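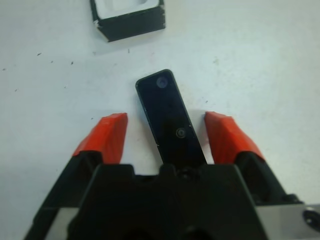 Zerrin Kocabaş wrote in to say that she gave up on the Poltura edition after the second section, and that the notes at the back were better reading than the poems. I got further than she did and came out with a higher opinion of it, though I see what she means about the notes.

The Kurtuluş Notebooks
Poems by Berkay Başaran. Edited by Frida Hafþórsson. Poltura, paperback.

Başaran ran a tailor's shop for most of his life and wrote in the evenings, in school notebooks, in pencil. He published eight poems while he was alive, all of them in a small magazine called Gremlow. This book has 105, picked by Hafþórsson from a much larger pile, and it is the first time most of them have been in print.

The poems are short. Many are about work – hems, rent, a customer who will not pay – and they stop sooner than you expect. The best group is the one written in August, when the shop was closed and he had whole days to himself. He writes about stairwells and the neighbors' radios. "Button Tin" and "Second Fitting" are the two I have gone back to most.

The translations are by Majdi Khasawneh, and they read well in plain English. He leaves a few words as they were and explains them at the back. In a couple of the longer poems the lines run up to three times the length of their neighbors, and the page is too narrow for them. The turned-over ends are hard to tell from new lines. A wider book would have fixed that.

Hafþórsson's introduction is 30 pages and could lose ten. She is good on the notebooks themselves and on how she settled the order of the undated poems. The long comparison with Kathleen Quinlan's Grilley poems did not help me, and I like Quinlan.

The notes give every crossed-out word, which is where Zerrin and I agree. In "Second Fitting" he tried four verbs for what the pins do before going back to the first one.

The paper is decent and the binding has held up to being carried in a bag. There is an index of first lines but no index of titles, so finding a poem again takes a while. I would start with the August section and leave the introduction for later.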